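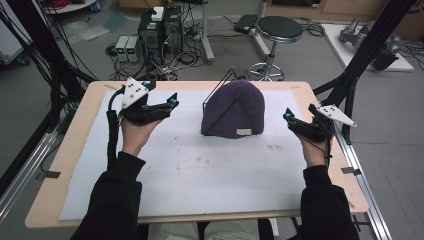 Tamex Umari

It's the middle of June and I am writing about woolly hats, so you can tell how well the grand wardrobe clear-out is going. I started with the summer tops like a sensible person, got as far as the basket on the top shelf, and that was the afternoon gone (and most of the evening too).

The dark purple beanie is the one I'd save in a fire. It's a proper ribbed knit with a little white tag stitched near the edge at the front, and it has been on my head in every sort of weather. I bought it in Wuisan, on a walking weekend when I'd packed 6 pairs of socks and not one thing for my ears! There was a shop by the bus stop with a bin of hats outside and I grabbed the first one that wasn't beige. Best bit of panic shopping I've ever done.

Anyway, washing. I used to throw hats in with the jumpers and hope, and I lost a lovely green one that way. It came out about right for a grapefruit. Now I do them in the sink with cool water and a small squirt of the wool stuff, and I leave them be for ten minutes while I make a cup of tea. Then I squeeze. No wringing, no twisting, however much you want to. I roll the hat up in an old towel, lean on it with both elbows, unroll it and pull the ribbing back into shape with my fingers.

Drying is where I've changed my mind. I always dried mine flat, and they always ended up with a crease down each side like a folded napkin. A beanie with some body to it will sit up by itself with the crown at the top if you plump it a bit, so that's what I do now, and I turn it round whenever I walk past. The thin floppy ones won't have it, mind you. Those get an upside-down pudding basin.

As for bobbles, I bought one of those little shavers back in April and I'm a convert. It cost 89 pence in the closing-down sale, batteries not included, and I have since gone round the house looking for things to shave. Go lightly over the ribs and follow the lines of the knitting. I went across them on my grey scarf and there's now a thin patch I have to keep tucked under.

Then it's storage. I'd been stuffing everything into one basket, and whatever was at the bottom came out in the autumn looking sat on. This year the hats are going in a shoebox in a single layer, with a lavender bag in each corner and the purple one nearest the lid. You never know with a British summer, do you? I wore it on the beach at Tulturano last year and was the only warm person there.

Gloves next, if I can face them. I have almost 200 by the look of that drawer and I'd be surprised if any two of them match.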